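The Donut Test
How a lab in Brokent is teaching two robot arms to ask for less help

I went to Brokent in April expecting to be impressed by something big. I'd been told about a robotics group there called Zokel, and in my head that meant a warehouse, a safety fence, maybe a hard hat. I got a concrete floor with tape on it, a table and a bunch of toy donuts. I stayed until almost 9 p.m. and would have stayed longer if they'd let me.

The job they've set for their robots sounds like something you'd give a toddler on a rainy afternoon. Pick up a donut. Put it where it goes, which might be a plate or a pan or a placemat. Do it again with a different donut. Anyone who has watched a robot try to do this will know why people spend years on it. Donuts are round, they roll, they have a hole exactly where you'd like something solid, and from some angles a donut looks like a different object altogether (I watched one get gripped by its very edge, and I held my breath like it was a penalty kick).
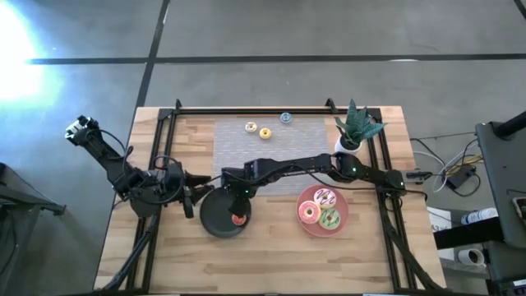
One arm hovers over the pan while toy donuts wait on the plate and the placemat.

The project is called Luka, and the idea behind it is simple enough that I kept asking if I'd missed something. Most of the time, when you want a robot arm to learn a chore, a person steers it through the chore over and over, and a computer program studies the recordings until it can make the moves by itself. It works pretty well! But it takes a lot of recordings, and a lot of them turn out to be nearly the same. The hundredth clean grab of the same donut in the same spot doesn't teach the program much.

So the Luka people turned the question around. They let the arms try on their own early, while they're still pretty bad at it, and they have the program keep a running score of how sure it is about its next move. When the score drops, the arm stops and a person takes over for a few seconds, just long enough to get past the hard part. Those few seconds go into the training pile. Then the person lets go and the arm carries on.

That's it, more or less. The clever bit is in the score, and I'll admit I followed the explanation for maybe half its length. What I did get is that the program makes several guesses at once about where the gripper should go. If the guesses agree, fine. If they scatter, it's confused, and it's time for a human hand.

I asked to try. Of course I did! You hold a set of controls and the arm follows you, with a tiny lag that makes you feel like you're moving through syrup. My first rescue was a disaster. I came in too low, bumped the donut and chased it across the table. I figured I'd wrecked the data, but they told me to keep going, and that a messy recovery is worth more to them than a pretty one. The program has to learn how to get out of trouble, and apparently I'm very good at getting into it.

What surprised me most was how different the job looks from down at the gripper. Standing by the table you see everything, and it all seems obvious. Then you look through the wrist camera and your whole world is two black fingers and whatever happens to be in front of them. Move a little and a donut slides out of view. Move fast and everything smears.

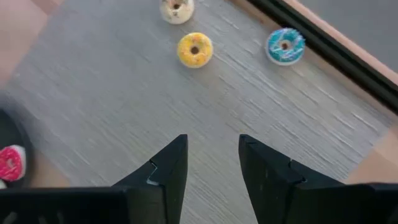 I got hooked on that view. After a while I stopped watching the arms themselves and just watched the screen, trying to guess when the score would dip. I was wrong a lot. I thought it would struggle with crowded plates, and sometimes it did, but it also got cold feet over a single donut sitting in plain sight, for reasons I couldn't see at all.

Now for the numbers, which I wrote on the back of my parking receipt. The older approach, run on this same set of chores, used 2,910 full recordings. Luka got to the same success rate with roughly 40 percent of the human steering time. They ran the comparison 4 times, starting from scratch each time, and 2 of those runs did a bit better than that. The other two did a bit worse, and they showed me those just as readily.

There are catches. A person still has to be nearby, ready to grab the controls, and being on call like that is tiring in its own way. I was worn out after an hour. And the score can be wrong in the bad direction, where the arm is completely sure of itself and closes its fingers on air. They don't have a fix for that yet. One idea is to let the second arm's camera weigh in when the first one is working, but that was still a sketch on a whiteboard when I visited.

The next stop is a bakery kitchen in Maldonado, where the group hopes to try the method with real dough. Real donuts squash, and the glaze gets on everything. I've asked if I can come along.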